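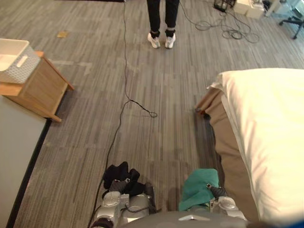 A two-armed robot with a cloth item in each gripper, working beside a bed.

Robotic garment handling is the use of machines to pick up, move, sort, hang or fold clothing. It is a branch of household robotics and overlaps with automated sewing and commercial laundry work. As of the most recent trials covered in this article, machines can complete parts of the task under supervision, but no general-purpose system handles a full household's clothing unattended.

Background

Industrial robots were developed for rigid parts whose shape and position are known in advance. Clothing meets neither condition. A shirt dropped on a floor or bed can take on a practically unlimited number of shapes, and its sleeves, collar and hem may be hidden inside the pile. Lifting it changes the shape again. The control problem is usually called deformable object manipulation.

Commercial laundries avoided the problem for decades by limiting the input. Flatwork folders accept sheets and towels fed by hand at the corners. The Akton line folder, built for hotel laundries, processes 400 flat pieces per hour but must be fed by an operator and rejects garments with sleeves.

Picking up

Collecting clothes is the most advanced of the household subtasks. The robot needs only to find a piece of fabric, close a gripper on any part of it and carry it elsewhere. Two-armed machines can carry one item in each gripper, which shortens the number of trips but leaves no free hand for opening a drawer or moving a cord out of the way.

In the Hutchins trial, a mobile two-armed platform was assigned to collect clothing in furnished bedrooms. It lifted the item on the first attempt in 73 percent of cases. Common faults were picking up two items as one, closing on bedding instead of clothing, and dragging a trailing sleeve under the base.

Laying out and flattening

Flattening is harder than lifting. The garment must be recognized, turned to a known orientation and spread until its outline can be matched to a template. Beds are often used as the work surface in home tests on account of their size. They are less suitable than tables in other respects: a duvet is soft and uneven, its folds can be mistaken for garment edges, and a long item may hang over the side. A dark, bunched garment gives a camera little contrast from which to find a sleeve or seam. Printed T-shirts are easier, as the print indicates the front and gives the direction of the collar.
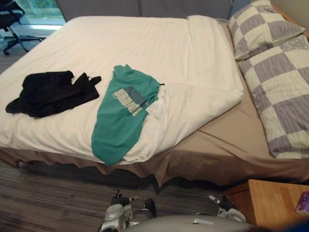

Folding

Folding programs generally begin from a flattened garment. The Numine controller divides a T-shirt fold into 5 motions and checks the outline after each one. Gemechu Ejigu, who led the controller's evaluation, reported that most failed folds could be traced to poor flattening and that repeating the flattening step was quicker than correcting a bad fold.

Larska, a competing system, omits the template and learns motions from recordings of human operators. Its training set for shirts contains 400 recordings. It tolerates wrinkled starting positions better than Numine but is slower, and its results vary more between garments.

Limitations

Speed remains well below that of a person. Reach across a double bed is limited by arm length, and a wheeled base may have to be driven to the other side. Loose cables on the floor, low furniture and narrow gaps between bed and nightstand restrict the available paths. Judgments such as whether a garment is clean are normally left to the user.

See also

Deformable object manipulation
Flatwork ironer
Mobile manipulator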